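The left one started squeaking in July

I have been meaning to write this up for weeks, mostly so that I can find it again myself the next time something goes wrong. If you are here for the sourdough posts, sorry, skip this one! If you look after a pair of hand-held grippers of any make, you may get something out of it.

So, the squeak. It only happened when closing, only in the last bit of travel, and only on the left. I ignored it for a good while, as one does. Then one Tuesday Natália Quintela came by my bench, picked the left gripper up, squeezed it twice next to her ear like a seashell and said "that's your guide, it's dry." She was mostly right. It was dry, but it was also full of fluff. Our station stands on carpet and I am now convinced that carpet is the natural enemy of anything with a sliding part in it.

Taking it apart went fine until it didn't. The shell is held with screws of two different lengths, and they look the same until you lay them side by side. I had not laid them side by side. I put the long ones where the short ones go, felt a bit of resistance, gave it a bit more wrist (do not give it a bit more wrist) and pushed a little dimple up through the plastic from the inside. It's still there. I can feel it with my thumb every time I pick the thing up. Now I stick the screws into a scrap of cardboard with the outline of the shell drawn on it, in the positions they came out of, and that has worked every time since.

For the cleaning itself I use a soft paintbrush first, dry, then a lint-free wipe with isopropyl, then a very small amount of grease. How small? Svenja Aigner taught me to put a dot on the back of my hand and then use half of it. She has been doing this longer than I have and her grippers never squeak, so I don't argue. I used to use a spray. The spray got everywhere, including onto the finger pad, and then everything I tried to hold shot out like a bar of soap.

Next, the cables. I think I have spent more of my life on cables than on the machines they belong to. The cable comes off the gripper and gets bent in the same spot every time your hand turns, so that spot is where it dies. My first left cable died there and I found out the slow way: the reading for finger opening would freeze for a moment and then jump. I blamed the software for two days. Svenja had me hold the gripper completely still and wiggle only the cable, and the number went wild. Two days! A wiggle test takes less time than making a cup of tea, and it is now the first thing I do in the morning, before I even turn the screen toward me.

The replacement went on with a wider loop and a bit of soft sleeve where it leaves the body. I leave enough slack that my wrist can roll all the way over without feeling a tug. Too much slack is no good either, you end up dragging it over the table and sweeping things off. I tape a loop, work with it for an hour, swear, re-tape it, and usually the second try is the one that stays.

After any of this, you have to zero it again. Mine wants fingers fully closed, hold, fully open, hold, and then a few slow squeezes so you can look at the curve. I write the raw numbers on a strip of masking tape on the inside of the cupboard door. Closed is 8 on the left these days and open is 273. The right one only opens to 206 in raw counts, which bothered me for ages until I understood that the two sensors are simply mounted differently and the scaling takes care of it. What matters is whether the number is the same as it was last week. When closed starts creeping upward, there's dirt between the fingers or a pad is peeling, and I'd much sooner catch that on a strip of tape than after a whole afternoon of recordings.

The plates on top got a check too while I was at it. If a plate is even slightly loose the whole thing feels fine in your hand and is useless on the screen. I put a thumb on each corner and press. Any click at all and the screws come out, get a drop of the medium threadlocker (the blue stuff, never the red, I've drilled one of those out and once is enough) and go back in evenly.

Then a proper trial with both hands, because a gripper can behave beautifully by itself and still fight you once the other one joins in. 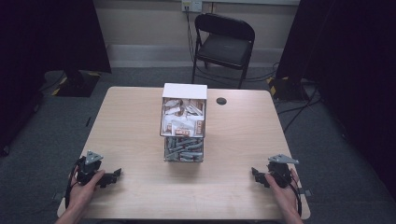
I always do that trial slowly, with both elbows tucked in, and I listen more than I look. The squeak has stayed away so far. There's a faint tick on the right now when it opens, of course there is, and Natália has already done the seashell thing with it and made a face. So that one's coming apart on my bench next, as soon as I find where I put the cardboard.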